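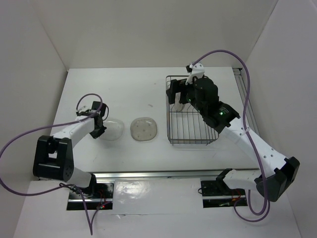 *Fig. 1. Two clear plates and the wire dish rack on a white top.*

## Unit 4: Washing up and racking

Household Skills, Lomton. Notes by Endang Ong. Bring these to the practical on 14th July.

### Before you load the rack

Scrape and rinse first. Glasses go through the water before plates, and greasy pans go last. Change the water when the suds have gone flat.

Set the rack on a level surface with a drip tray or folded towel under it. Leave space beside it for plates waiting their turn.

Clear plates are easy to lose on a white worktop. Look across the surface at a low angle – the rim usually shows up as a thin line of light. Feel for the edge before you lift.

### Loading

- Hold each plate by the rim, with your thumb off the eating surface.
- Start at the far end and work towards yourself.
- Stand plates upright, all facing the same way.
- Leave a gap between plates so air can get round them.
- Square plates with rounded corners tend to roll on to a flat side. Let them settle before you let go. 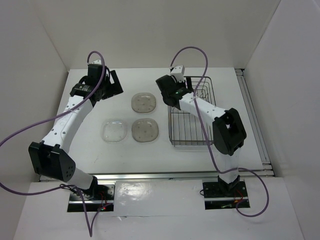 *Fig. 2. Three rounded-square plates, with the wire basket towards the right.*

### Drying and putting away

Air drying is fine for most things. If you use a cloth, it must be clean and dry, and kept for dishes only. Plastic holds drops longer than china does, so check both faces before stacking. Damp plates stacked together will smell by the next day.

### For the practical

Work in groups of four. Azlan Rahman will check the racks before anything is dried. Read the Flillow handout on detergents beforehand and write two questions on it. Spare copies are in room 849.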